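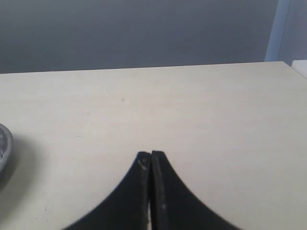

Home Posts Replies Media Likes

Ashraf Zaki
Moved the cream table back against the gray wall this morning. It spent the whole summer in the middle of the room and I kept walking into it.

Ashraf Zaki
Wiped the top down with dish soap and warm water, then a dry cloth. The grain is so fine you can hardly see it, but crumbs still find it.

Ashraf Zaki
The wall stays bare for now. I have a shelf from Wavero in the hall, 9 inches deep, and I'm not drilling until I know what goes on it.

Ashraf Zaki
Sverre asked what I paid. 200 for the table, secondhand, from a couple in Cadbridge. The same size new was 400.

Ashraf Zaki
It took four of us to get it up the stairs. Two would have done it if we'd taken the legs off first.

Ashraf Zaki
Plan is sewing at one end and mail at the other. Mail is not allowed to cross the middle.

Ashraf Zaki
Still need a lamp. Clamp or freestanding? The edge is thick enough for either.

More from Ashraf Zaki
Getting candle wax out of a tablecloth
Paint leftovers, what I kept
October list for the back room
Chairs that don't scrape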